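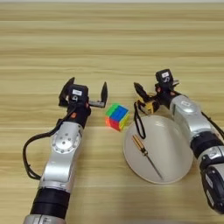

4.2 Setting up the cell and keeping it running

The Cloreck cell lives on a wooden table at our Flunham site, and for most of this project I was the one looking after it. Other sections deal with the policies we trained. I'm going to stick to the hardware here, as the questions I got after we shared the first draft were nearly all about cables and grippers (which made me very happy, I have to say).

The two arms came to us from the Sarham site already working, and I foolishly assumed they'd keep working after the move. They did move fine. What they didn't do was agree with each other about where the table was. Each arm had its own idea of zero height, and when we sent both grippers to the same spot on the wood, one would press lightly and the other would hover. You can live with that if you're picking up something tall. Try it on a screwdriver lying on a plate and the hovering arm closes on nothing at all.

So the first real job was to get both arms onto one table frame. I bring each gripper down slowly until a sheet of paper under the fingertips starts to drag, save that height, and repeat it at the corners of the area we work in. Then I fit a plane through the saved points and write the result into the cell's settings file. The whole thing takes 22 minutes when I don't get interrupted. I redo it any time an arm has been unbolted or a finger has been changed, and also at the start of a new batch of recordings, even when I'm sure nothing has moved. I've been sure and wrong before!

We went back and forth on fixing the objects to marked spots. In the end we left them loose and let the person setting up the next run move them around by hand. The plate is the one I fuss over. It's pale and a bit shiny, it slides if a finger catches the rim, and once it has slid under an arm it's very easy to forget about until the arm comes down on it. The rule in the cell is that both arms go back to their rest pose before anybody reaches in to straighten the plate, and the motors are disabled while hands are on the table.

Cables gave us more grief than anything else. The wrist cable on each arm has to be long enough for the joint to turn all the way, and short enough that the extra doesn't sweep the table. In May I had the left one pulled in neat and tight along the link, and it looked lovely. It also tugged at the wrist connector every time the gripper rolled outward, and after a while we started losing the gripper for a second or so in the middle of a run – long enough to drop whatever it was holding. I spent a whole afternoon blaming the driver software before I wiggled the plug and watched the connection go. The fix was to undo my tidy routing and give the cable a big loose loop out to the side. It's ugly and it works. I check it by rolling the wrist slowly from one limit to the other with nothing on the table, watching the plug the entire way, and only then do I put the ties back on.

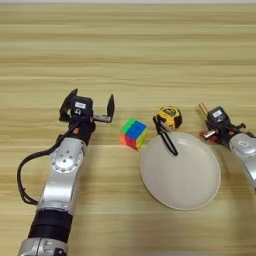 By the Cloreck cell maintainer, Sheikh group, Flunham
29 June 2024

Figure 3. The cell with the left gripper wide open beside the puzzle cube and its cable looped out over the table. The strap of the tape measure lies across the rim of the plate, and the right arm reaches in from the side.

Figure 3 is the view I'd ask a new person to study, mainly for the left wrist. Look at how far out that cable bows before it comes back to the arm. If yours is lying flat along the link, you've probably got the version of our setup that cost me the afternoon.

The fingers came next. After 941 recorded runs the left gripper began to close a little off center. It would still pick up the cube, but the cube twisted as it was lifted, and a scrambled cube is a terrible thing to twist when you're hoping to compare the start and end of a run. I took the gripper off the wrist and found that one finger mount had worked loose. I cleaned the screws, put a small amount of thread lock on them, snugged them up a bit at a time from alternate sides, and left the arm alone overnight. After that I ran the paper check again, found the height had shifted, and saved new values. The runs from the day we noticed the twist are marked in our log and were left out of training.

I'd love to tell you I had a clever way of spotting a loose finger early. My way is to switch the arm off, hold the fingertip, and rock it gently. If I can feel a click, it comes apart. I do the same on both arms in the same order every time, left first, so that I don't lose track when somebody comes in to chat. While I'm there I look over the screws around the joint covers as well, and wipe the fingers with a dry cloth.

The tape measure deserves a word, mostly for its strap. A strap goes wherever it likes. It drapes over the plate, it catches on a fingertip, and it can follow the gripper up into the air after the fingers have opened. We had a few runs end with the tape measure dangling, and the first time I reached straight in to grab it, which I now tell people never to do. Stop the arm, disable the motors, then unhook it. We talked about cutting the strap off and decided to leave it on – a thing with a floppy bit attached was part of what we wanted to learn about.

By the end of the study the cell had done 1128 runs. We swapped in spare fingers once, on the right arm, and replaced one wrist cable on the left. The total time lost to faults was around 3 working days, nearly all of it in the stretch before the cable was rerouted. The settings file and the log are kept with the recordings, and the height values are saved alongside each batch, so anyone replaying older runs should load the values that go with them and leave the current ones alone.

One thing is still open. The right arm's zero drifts slightly between a cold start and the end of a long session, and I haven't tracked down the reason. For now I let it move through a slow warm-up before the paper check, and I repeat the check after lunch.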